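3.2 Collecting the cloth demonstrations

We doubt that more demonstrations of the same motion make a better folding policy, and the Sallisness set was gathered partly to test that doubt. Two operators worked through 23 start layouts, with five demonstrations each. The layouts varied where the cloth lay and whether a second one was in the container. The wrist view was stored with every command.
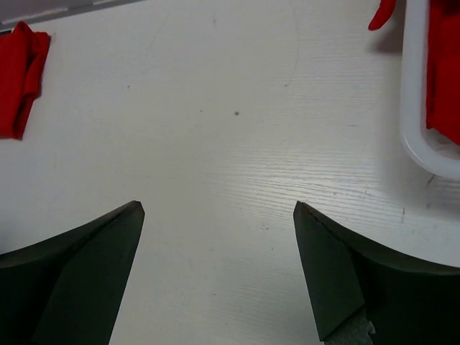
Figure 4. Wrist view with the fingers open over bare tabletop, one red cloth at the left and another in the white container at the right.

What does the policy learn from the stretches in which nothing is held? Mostly the habits of the operator, we suspect: how wide to open, how long to wait, which side to favor. Earlier work tends to trim these stretches and report the gain as a result of better learning. We kept them, and trained once with and once without.

Spread cloth raises a different problem. With red fabric filling most of the lower view, there is little to tell the policy how far it is from a corner, and success labels given by the operator are generous – ours included. We had a second person relabel all of them.
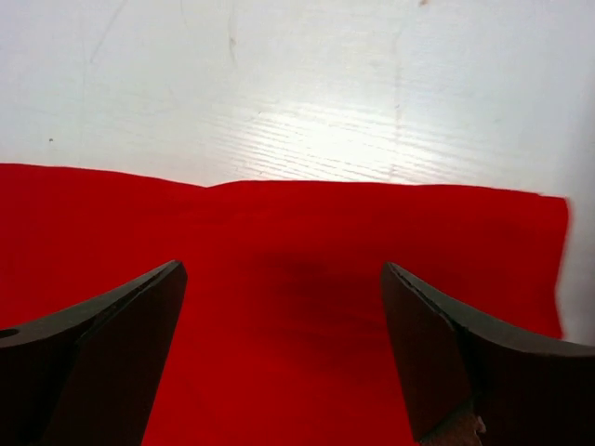

Njål Moen, commenting on a draft of this section in June, objected that relabeling only swaps one person's leniency for another's, and that a fixed measure of the folded area would have settled more. We agree in part. Such a measure misses folds that are neat but wrong, and we report both scores in the next section.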